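Notebook, November, 9:40 a.m.

Lockers and side table, lab room. Purpose of this entry is to fix the layout before the sample bottles get relabeled, so that Vy Từ and I stop keeping separate lists.

Starting point: the Jarkari list is out of date. Do not use it for anything on the window side.

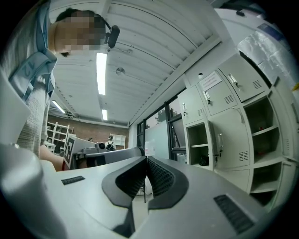
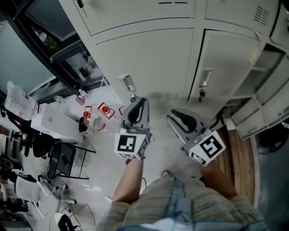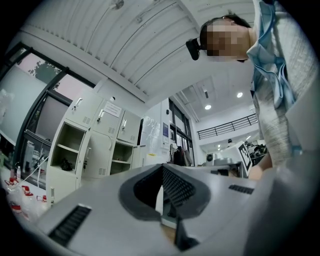
Lockers. Metal, light gray, recessed handles. Keys are the recurring problem. A key left in a lock is acceptable during working hours. A key in a coat pocket is not. Spares go to Vy. Locker contents are to be written on the door label in pencil, with the month. Locker 4 is assigned to the Riralis glassware until further notice - do not put anything on top of it, the door binds when loaded.

Red caps. These are used on two different bottle sizes and the threads differ slightly. The small cap will start on the large neck and then leak. Sort by size before storing, one tray each. White caps are for rinse water only.

Clear glass bottles to be stored upright. Any found lying down get checked at the cap liner before going back. Liner stock is Vaneck part 1091, old packaging and new packaging both fine, same material.

Cups. Not for samples. If a cup is on the side table it is treated as somebody's drink and moved to the sink area.

Plastic bags: keep one open bag out, rest in the lower locker. The old habit of leaving the whole stack by the window made them brittle after nearly two months of sun.

Chairs back under the table at the end of each session. The mesh one catches on the table leg if pushed in at an angle.

Open:
- Võ order for cap liners, large size, not yet confirmed
- new door labels, same format as the existing ones
- ask Vy whether the open cubbies can take the empty trays
- remove the Jarkari list from the shared folder

Continue after lunch with the shelving on the brick wall side, top shelf first.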